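The man from Moltis said the spring under Sitberg would cure my knee. He said it in the tone people use for train times, and he had a price list.

I had gone up on the April bus with my knee, a flask and very low hopes. My sister had sent me the leaflet. It claimed 2,388 people had left Sitberg walking better than they came, and I spent most of the journey wondering who had stood at the bottom of the hill and checked.

"You drink one cup at dawn," he said. "One at dusk. For 6 days."

"And if I drink two at dawn?"

"That would be a different treatment." He turned the price list over. It was.

The cups were small and the water tasted of coins. On the second evening I got talking to a woman on the bench by the pump house, who had been coming for years. She told me the spring was first found by a goat. I asked how the goat had let people know. She moved her bag on to her lap and looked at the hills.

By the fourth day I could do the steps without holding the rail. I put this down to the steps. There were 44 of them between my room and breakfast, and I'd climbed more in that week than in the whole winter before it.

"It's working, then," said the man from Moltis, watching me come down.

"Something is."

"The water."

"Or the stairs."

He thought about this for longer than I expected. Then he wrote something on the back of his hand, and I had a nasty feeling that next year there would be a charge for the stairs.

I drank the last cup anyway. I'd paid for it - and the knee, I have to say, was no worse on the bus home.

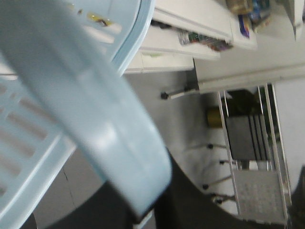

My sister rang that night to ask if she should book. I told her to bring good shoes and leave the leaflet behind.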